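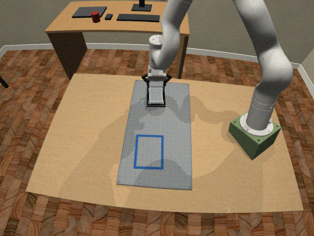

*Sim, plate transfer task. Blue outline is the target.*

April, evening, back bench

Ran the transfer task again in simulation, start to finish, with the new motion planner settings from Abdelkrim. He is very happy with them. I'm less happy, and I want to write down why while I still remember the details.

The job is simple to say. Pick up the small white plate at the far end of the breadboard, carry it down the board, set it inside the blue outline. The outline is close to the plate's own footprint, so there isn't much slack for a sloppy release. Mounir picked that size on purpose and I agree with him on it. A big target would have told us nothing.

Abdelkrim's batch script ran it overnight. 28 runs, all 28 passed. That is the number everyone quoted at me when I walked in.

My trouble with it:

- "Passed" means the center of the plate ended up inside the outline. The script doesn't check rotation at all. I opened five of the logs by hand and in two of them the plate is turned enough that I'd call it a miss.
- Start position is the same every time, down to the last decimal. So we ran one test, 28 times, with a little solver noise on top.
- Friction on the finger pads is a value Ashraf typed in last winter as a placeholder. It is still there. He says he meant to measure it.
- Nothing in the sim flexes. The real mount is bolted to a bench that people lean on.

I asked for seed 3017 to be kept as the reference run, so we're all arguing over the same one. Please don't overwrite it.

**Shadow business**

Nesma wants to train the plate finder on rendered views only. Look at how the arm's shadow lies over the table and the board. It's big and soft, and it will move whenever the arm moves. In the workshop we have two tube lights and a window, and the shadows there are nothing like that. She says she'll randomize the lights. Fine, but I want to see it tried against real camera shots before we drop the printed markers. I've heard "we'll randomize it" before, from the Indden people, and we spent most of a month taping markers back on.

The room itself I don't care about. Desk, keyboard, red can, parquet, all of that came with the scene file. If it costs render time, take it out. Nesma says to leave it in as background clutter for the finder. OK, leave it, but then swap it around between runs, or the thing will learn that plates live in front of a desk.

**Grip height**

Watched the approach slowly a few times. When the fingers have hold of the plate it's only a little above the board, and the planner likes to travel low. Shorter path, lower cost, I get it. The real breadboard has bolts sticking up out of it wherever Mounir has been working. The simulated one is perfectly flat and bare apart from the outline. So a low path is free in there and expensive out here.

Set minimum travel height to 22 mm for now. Abdelkrim objects that it slows the cycle. We are moving one plate, by hand it takes me a couple of seconds, so I can't get worked up over cycle time yet.

Tried it with the new height: path goes up, over, down. Uglier curve at the wrist and the elbow swings wider than I expected. Need to check that against the shelf on the right side of the real bench, which isn't in the model either. Somebody please measure the shelf.

**What would change my mind**

Start poses scattered by 5 mm each way and a few degrees of turn. A rotation check in the pass test. A friction number that came from an actual pad. If it still passes most of the time after that, I'll stop complaining and help with the wiring.

Nandini thinks I'm being hard on it for a hobby build. Maybe so. But the arm on the real bench is shared, the Zorkport controller took us a long time to pay for, and I don't want the first live run to be the one where we learn about the bolts.

**To do**

- [ ] Rotation check in the batch script (me)
- [ ] Pull test on the finger pads, dry and dusty (Ashraf)
- [ ] Bolts and shelf into the scene as plain boxes (Mounir)
- [ ] Light randomizing, then compare with camera shots (Nesma)
- [ ] Rerun with scattered starts, post ALL the results including failures (Abdelkrim)
- [x] Travel height raised

9:40 pm. Scattered starts half working. First one dropped the plate across the edge of the outline and the script gave it a pass. Saved the log next to 3017.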